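Sheehan Dishwasher Tablets, tub of 72

Sheehan says one tablet clears baked-on cheese without a pre-rinse. We've heard that before, usually from whoever is selling the tablets. Our take after a month: fine on plates, so-so on porridge.
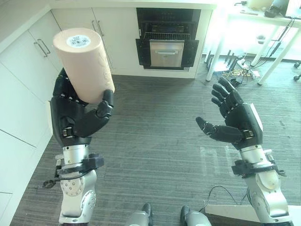 The tub weighs 670 g full, and the "3 in 1" claim still leaves you buying salt if your water is hard. Colour and scent are a matter of taste. Godolden's powder costs less per load and does much the same job, provided you can be bothered measuring it.
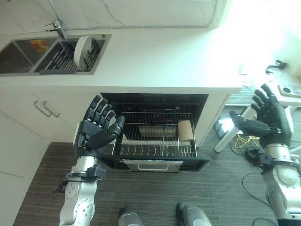 Dishwasher open, lower rack partway out.

Not suitable for aluminium or hand-painted china. Ships from our Driretmont warehouse.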